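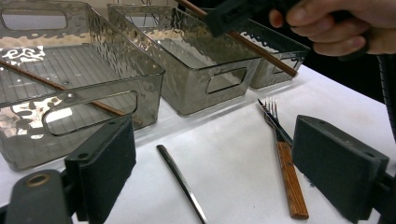 What Is a Bank Run?

A bank keeps money safe for people. It also lends most of that money to other people. Both of these things happen at the same time, and sometimes that causes trouble.

Where your money goes

Say the town of Irnholm has one bank, called Savinura. Three hundred people have accounts there, and they have put in 2000 coins altogether.

The bank does not leave all 2000 coins in the vault. It keeps 300 and lends out the other 1700. Manju Mittal borrows some to open a bakery. Ashok Lodhi borrows some to fix the roof of his shop. They will pay the coins back a little at a time, plus a bit extra. The bit extra is called interest, and it is how the bank pays its workers and makes a profit.

On most days this works well. A few people come in to take money out. A few others come in to put money in. The 300 coins in the vault are plenty.

When everyone comes at once

One morning a rumor goes around Irnholm. Somebody heard that the bakery is closing and that Manju cannot pay back her loan. People start to worry about the bank. By lunchtime there is a line outside the door.

The first people in line get their coins. By two o'clock 300 coins have been paid out and the vault has none left. The people still waiting are told they cannot have their money today.

This is a bank run. The word "run" is used because people hurry to the bank to get there before the others.

Was the rumor true? In our story it was not. The bakery was doing fine. But the bank could not get its loans back in one afternoon. Manju had spent hers on an oven, and you can't pay someone with half an oven.

Can a bank borrow money too?

Yes. If Savinura needs coins quickly, it can ask a bigger bank in the next town. If the bigger bank believes the loans are good, it may lend 700 coins until things calm down. Most countries also have a central bank, run for the whole country, that can lend to other banks in an emergency.

What is deposit insurance?

Many countries have a rule that protects people's savings. If a bank fails, an insurance fund pays people back, up to a certain limit. The banks themselves usually pay into this fund. When people know their savings are covered, they have less reason to stand in line.

Do bank runs still happen?

They do, but not very often. Today a run may not have a line at all. People can move their money with a phone, so a run can happen in hours.

Words to know

Deposit: money you put into a bank.
Loan: money that is borrowed and must be paid back.
Interest: the extra money paid for borrowing.
Vault: a strong locked room where a bank keeps cash.
Central bank: a bank that serves a whole country and its other banks.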